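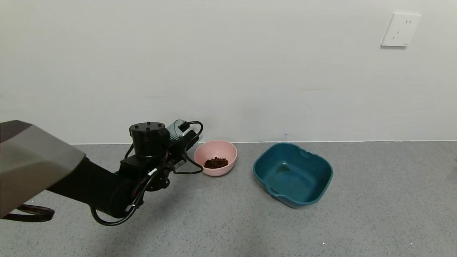 Against the Big Bag
By Hedvig Myklebust

I have a cousin who buys everything in sacks. Rice, dog food, laundry powder, onions (so many onions, always half of them sprouting), and every time I visit her in Brutside she walks me out to the garage to show me what she saved. And I nod! I was raised by the same kind of people. In my family you could lose an argument about anything else, but if you had paid less per pound you were right.

I've gone off it. I think most of us would eat better, and so would our animals, if we bought dry stuff in small amounts and put out only what's going to be used that day.

Take kibble. The sack goes stale from the top down, and by the end you're scraping out dust and crumbs that even a greedy animal will look at for a while before deciding. I used to fill the bowl to the brim in the morning so I wouldn't have to think about it again. Then I switched to a little mound in the middle, twice a day, and guess what, I began noticing things. Who ate fast, who left some, who wanted water first. A full bowl tells you nothing, it's just full.

My cousin says I'm paying extra for the privilege of going to the store, and yes, I am. I sat down one evening with a year's worth of receipts and the small bags cost me about 200 dollars more. I wasn't thrilled. But I'd also stopped throwing out the bottom third of everything, and I hadn't put a price on that, so who knows.
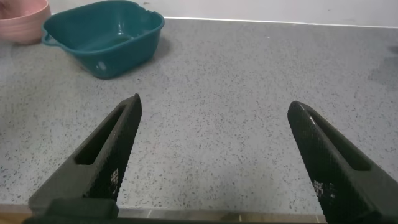
Then there's the space. A big bag needs a bin, the bin needs a corner, and pretty soon you have a corner you can't mop. I want my counter for washing greens and rolling out dough and leaving the mail on. When I lived over the hardware store in Zallarholm my whole kitchen had 14 inches of free counter, and I still gave half of it to a flour tub for two years. What was I saving up for? I baked maybe once a month.

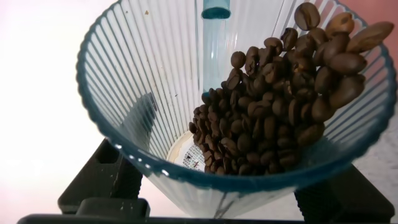

Coffee is where I get really stubborn. I buy mine from Kuipers, the small bag, and I'm usually out of it before I've gotten tired of it. People tell me beans keep fine, and maybe they do in the freezer or a good tin, but that isn't where people keep them. They keep them in the hopper. It's such a tempting place, all that clear ribbed plastic with the beans heaped up one side to the rim, and it looks like plenty, like a candy store. But a hopper isn't a pantry. Pour in what you'll drink by tomorrow and roll the bag shut on the rest.

I don't expect to convert my cousin. She called in January, very pleased, to tell me she'd found oats at half price, and would I like to split a sack with her. I said I'd take one jar.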